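Oswood Residents Board > Streets and Traffic > Murkutia Lane: center line or no center line

Started by gradient_41
Monday, September 21, 2020

Starting a separate thread so the drainage one can stay on drainage. The county's resurfacing list has our stretch on it, and the striping plan has to be settled before the paving contract goes out. The question is whether the narrow part gets a center line, edge lines only, or nothing.

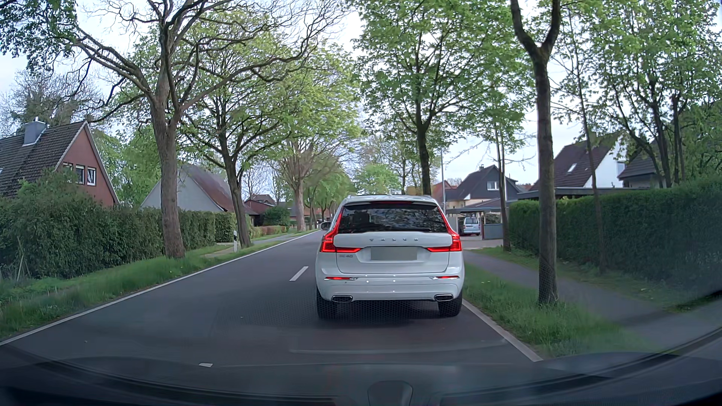
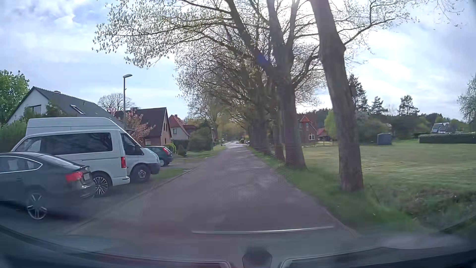
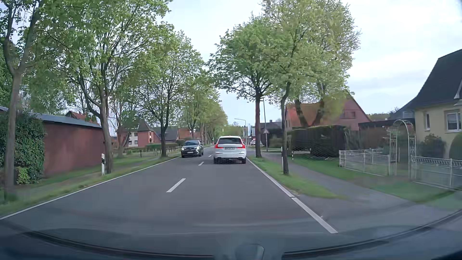
Narrow road with no center line in the second, dashed center line in the third.

Reading time: 2 min

The draft plan carries the dashed center line through the narrow part as well. I think that is a mistake. On a narrow road a center line tells each driver that everything up to the paint belongs to them. Take the line away and people move over and slow down when they meet someone. I would keep edge lines only.

hiredier_road
Disagree. The effect you describe depends on volume. The January tube count gave 2,206 vehicles a day at the south end. With that many meetings, drivers need a reference, especially after dark and in rain. Edge lines alone will put people on the verge, and the verge is already rutted by the culvert.

gradient_41
The south end count includes everything turning off for Kashindye Park. The narrow part starts north of that turn. Do we have a count for it?

B. Langat
I have the sheet. The second tube was set 400 feet north of the park entrance and failed on the first night, so there is no usable figure for the narrow part. I asked for a repeat and was told it would be scheduled.
Beatrice Langat

pavementwonk
Two separate things are being mixed up here.

1. Whether a center line is required. That comes down to road class, width and volume, and the county engineer decides it.
2. Whether removing it lowers speeds. Results vary by site. Where speeds do drop, part of the drop may come from the new surface having no markings at all for a few weeks.

Before anybody argues point 2, find out the paved width. Measure edge to edge of sound asphalt and leave out the crumbled strip. Take it at several places, because old roads wander.

hiredier_road
Width is on the 1980s plan set.

pavementwonk
Plan width is what was ordered. It has been overlaid since then, and overlays get narrower at the edges if the shoulder isn't brought up with them. Tape it.

mailbox_no_9
Whatever you paint, please ask for thermoplastic. The water-based stuff on Hiredier Street was gone after two winters and we spent the next one guessing.

gradient_41
Thermoplastic on fresh asphalt is fine. On the older sections that are only getting sealed it needs a primer, and the bid sheet doesn't list one. I'll write to the county about it.

hiredier_road
Still want the center line. If the compromise is a line on the curve approaches and nothing on the straight, I could live with that. Minimum 100 feet each side of the curve.

pavementwonk
100 feet is short for a curve approach at the posted speed. Ask what the engineer uses for sight distance and work back from that.

B. Langat
The engineer's office wants comments in writing, one per household, with the road segment named. "Murkutia Lane north of the park entrance" is enough. Comments that only say "slow them down" get filed under enforcement and never reach the striping plan.

mailbox_no_9
That explains what happened to mine.

gradient_41
Borrowing a measuring wheel this week. I'll post widths by segment in this thread, sound asphalt only.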